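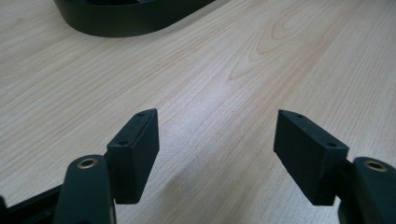 The Plutstead bedside safe sells itself on speed. The company says a half-awake adult can have the lid open and the pistol in hand in under two seconds, with a fingerprint and no fumbling for keys. I have owned three of these boxes from three makers, and I no longer believe the number on any carton. A fingerprint reader likes a clean, dry, relaxed finger, placed flat. Try it at a pale wooden table in good light, with the grain looping away in long ovals and nothing at stake, and it may well do what the ad says. Try it at 3 a.m. with lotion on your hands.

I called Sang Diệp, who teaches a home-defense class and makes his students bring their own safes. He has them do 50 openings over a weekend, some standing, some kneeling, some after a run around the building. The worst box in his last class failed on 44 of them. "The owner had never opened it more than twice in a row," he told me. "He'd had it for a year."

That was a bad box, and one bad box proves little. What bothers me more is how hard it is to find out what a good one looks like. Unduteo, which makes the model I see most often in shops around here, advertises testing to 3,000 cycles. I asked what a cycle was. After two emails I learned that it means the motor drawing the bolt back and letting it go again, on a bench, with the reader disconnected. So the part that nearly always gives trouble wasn't in the test at all.

Takács takes a different line and leaves the electronics out. Its box has five mechanical buttons and costs $100 more than the cheapest fingerprint model. Réka Tóth, a gunsmith who has been fixing other people's purchases for most of her working life, keeps one at home. She likes it but won't call it secure. "It's sheet steel and a small latch," she said. "It stops a child. It slows down a guest. A thief puts it under his arm and leaves."

I'd ask whether it even stops a child. Ha-rang Pyo repairs locks and has a drawer full of gun boxes customers have given up on. He opened two of them for me by dropping them a few inches onto a rubber mat while leaning on the knob. A third gave in to a bent strip of metal pushed through the cable hole. He took longer finding the strip than using it. None of the three had a warning on the carton – all of them had the word "childproof."

The usual answer from the trade is that any safe beats a nightstand drawer. I agree with that, and I notice how often it is used to end the conversation. A drawer doesn't pretend. Parents who buy a box with a promise printed on it may stop having the talk with their kids, or stop checking where the spare key went. Two makers I wrote to ship the spare key taped to the underside of the safe.

If you already own one, bolt it down, put in fresh batteries, unload the gun and practice the opening until you're bored. Then hand it empty and locked to the most stubborn adult you know and leave the room for ten minutes. I did this with my own Unduteo in April. I've since bought the one with the buttons, and I bolted it to the closet floor.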